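报告的名字

“九成。”杜姆妮卡·苏尔杜（Domnica Surdu）把这两个字说得像报体温。她是 Mikow 派来的应用工程师，早上刚下长途车，行李箱还立在我们会议室门口，轮子上沾着泥。

我说哪里的九成。

她说 Drerna 里的，100 次抓取，成了 90 次。Drerna 是他们用的仿真软件，房间、墙、地板、机器人全是算出来的，木板的纹路也是算出来的。她把笔记本转过来，让我自己看。

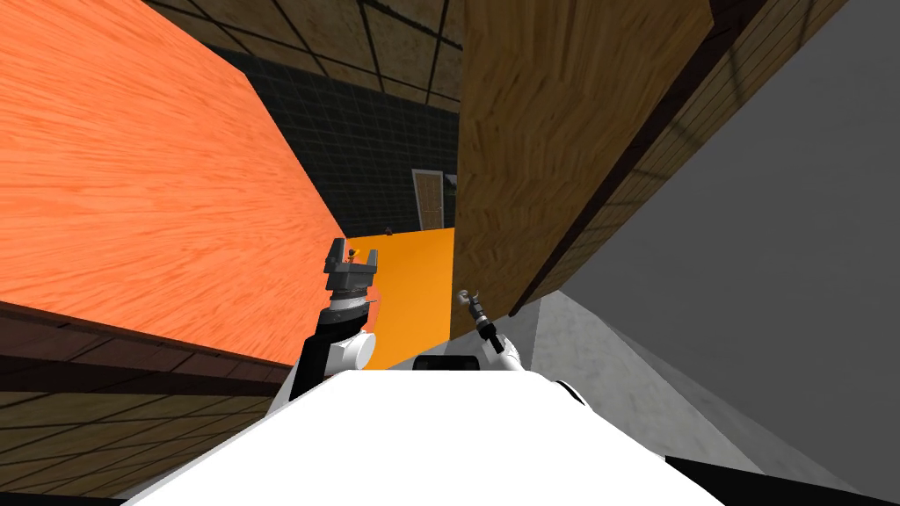
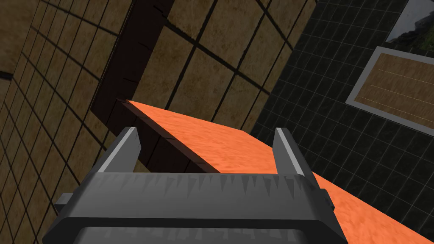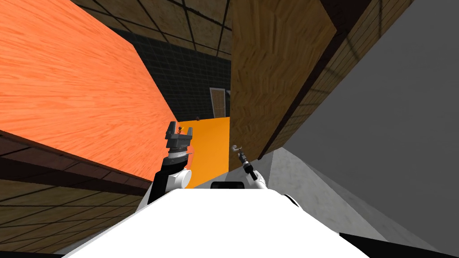 “挺好看。”我说。

“不是让你看好不好看。”

“我知道。可我们厂里没有这么干净的地板。”

她没接话，把咖啡往旁边挪了挪，打开表格。我在 Wurkwood 干验收干了很多年，经手过的夹爪能装满一个柜子，它们进门之前都有一张表格。表格上的数字从来没有低于八成的，柜子里的东西后来大多当了镇纸。最早那一只，销售说它能捏起一枚生鸡蛋。它确实能，我亲眼看着它捏起来的，也亲眼看着它不知道怎么放下。

厂里要换夹爪这件事，是老板从展会上带回来的。我们在 Olivares 有一间分拣仓，里头用的还是旧的两指爪，气动的，漏气，夏天漏得更厉害。旧爪子不聪明，但工人都知道它的脾气：往右偏一点，夹之前先空合一次。老板嫌它慢。他在展会上看见 Mikow 的新爪子，回来跟我说，你去比一比，五月底之前给我一页纸。

他要一页纸，意思是他已经定了。

“那十次是怎么丢的？”我问苏尔杜。

“滑脱。”

“都是滑脱？”

“有几次是没对准。”

“几次？”

她往下翻表格，翻了很久。失败的那些行没有备注，只有一个零。我说你们仿真里的摩擦系数给的多少，她说是默认值。我问默认值是谁定的，她说，软件定的。

我把这句话记在本子上，后来写报告的时候一直想把它原样写进去。

下午我们去了 Olivares。仓里灯管坏了一排，换灯的人说等配件。苏尔杜站在门口看了一会儿，把外套又穿上了。她带来的新爪子装在一只铝箱里，海绵挖得正好，每根螺丝都有自己的窝。老秦帮她把旧爪子拆下来，拆的时候拿毛巾包着，包完搁在窗台上，还把毛巾角掖了掖。我说你干什么，它又不怕冷。老秦说，怕落灰。

法兰对得上，线也接得上，控制器认了半天才认出来。苏尔杜蹲在控制柜边上，重启了两遍。第二遍的时候她小声说了一句她家乡话，我听不懂，但语气是全世界通用的。

我定的规矩很简单。传送带上来什么就抓什么，不许挑，不许扶，不许重来。她想先用他们带来的样件热一热，我没同意。样件是橙色的，小小一块，棱角分明，在箱子里也有自己的窝。我说我们这儿不卖这个。

“你对新东西有偏见。”她说。

“我对旧东西也有。”

“那你为什么不去查旧爪子的数字？”

我说查过。其实没有。旧爪子在这儿这么多年，成了就成了，掉了就有人弯腰捡起来，捡的人从来不记账。她问完以后盯着我看，我就知道她看出来了。

于是改成两只都测，同一批货，同一条带子，先新后旧。

新爪子开头抓得漂亮。它合拢的时候几乎没有声音，仓里的人都停下手里的活看它。一盒垫片，一卷胶带，一只装在塑料袋里的阀体，都稳稳地过去了。苏尔杜没有笑，她站得很直，手背在后面，手指在数。我注意到老秦也在数，嘴唇一动一动的。

然后来了一袋软管接头。袋子瘪的，上面有一层不知道什么油。爪子下去，合上，提起来，袋子慢慢地往下滑，滑得很有耐心，最后啪地落回带子上。爪子不知道。它举着一团空气转了半圈，到了料箱上方，张开，把空气放了进去，又回来接下一件。

有人笑出声。

“力反馈没开。”苏尔杜说。

“仿真里开了吗？”

她想了想。“仿真里不需要。”

我又记了一句。

她要求开了力反馈接着测，我答应了，条件是前面掉的照样算掉。这回它知道自己空了，知道以后会停下来，亮一个黄灯，等人按确认。老秦按了一次，又按了一次，第三次他干脆搬了把椅子坐在按钮旁边。我问他觉得怎么样，他说，比以前坐得多了。

那天一直测到天黑。旧爪子换回去的时候，老秦先让它空合了一下，我说这个不能算，他说没让你算。旧爪子抓那袋软管接头，也掉了。它掉得比新的还早，刚离开带子就掉了，然后一样举着空气走了半圈。没有人笑，大家都习惯了。我站在那儿，觉得脸上有点热。

两只爪子加起来，一共抓了 117 次。单子我和苏尔杜各写一份，写完对，对不上，差了一件。她说那件是新爪子放偏了但进了箱，我说进了箱沿不叫进箱。我们打着手电去看料箱，那件东西，一卷生料带，已经让人顺手推进去了。问是谁推的，都说没看见。

“你写掉了吧。”她说。

“你那份写成了？”

“我那份空着。”

她把纸给我看，那一格真是空着的。我干这一行，见过供应商的人划掉、涂改、另起一行，没见过留空的。我把自己那格的叉也擦了，铅笔写的，擦完留一道印子。

末班车七点五十，她赶不上了，我开车送她去镇上的旅馆。路上她问我那一页纸打算怎么写。我说还没想好。她说她们公司也要一页纸，写的是客户现场反馈，上面已经有标题了，叫《Mikow 在 Wurkwood 的成功应用》，发给她的时候文件就叫这个名字，正文是空的。

“什么时候发给你的？”

“上车之前。”

我没忍住，笑了。她也没什么表情，看着窗外，过了两个路口才说：“你以为我信那个九成？房间是我搭的。木板是我挑的贴图。我在里面放什么，它就抓什么。”

“那你早上还那样说。”

“那是数字。数字是真的，它就是抓了那么多次，成了那么多次。你问我是哪里的，我也告诉你了。”

这话我挑不出毛病，心里不舒服。我们在旅馆门口停了一会儿，她把铝箱从后备厢拎出来，又放回去，说明天还要用，放你车上吧，省得我拎。我说丢了我可不赔。她说样件丢了没关系，默认值丢了就麻烦了。我花了点时间才明白她在开玩笑。

第二天我们又去，测了一上午，把仓里那层油也擦了一点抹在纸上，封进袋子，让她带回去量摩擦。老秦找来几袋最难缠的货，摆成一排，挨个给她讲哪一种会往哪边滑。她记得很认真，遇到不认识的字就画图。中午吃面的时候她问旧爪子为什么要往右偏，老秦说不知道，来的时候它就那样。她放下筷子跑去量，回来说是法兰装歪了，3 毫米，多少年了一直歪着。

老秦半天没说话，后来说，那你别给我扶正，扶正了我不会使。

我的一页纸是隔了一周交的。我写：新爪子合得准，软袋不行，掉了以后会停，停了要人；旧爪子软袋也不行，掉了不会停。仿真结果不作依据，摩擦参数待测。建议不买，也不建议说旧的好。老板看完，用指甲在最后一句底下划了一道，问我这是什么话。我说就是字面上的话。

他说，那到底行不行。

我说再测。他说再测要钱。我说买也要钱。他把纸对折，放进抽屉，那个抽屉我见过里面，折过的纸很多。

又过了些日子，苏尔杜发来邮件，附件是她重新跑的仿真，房间还是那个房间，摩擦按那张油纸改过了。她没写成功率，让我自己数。邮件最后问那卷生料带到底算谁的。

我把附件下载下来，存在桌面上，给老秦打电话，问他下午在不在仓里。他说在，灯管还没换，要来的话带个手电。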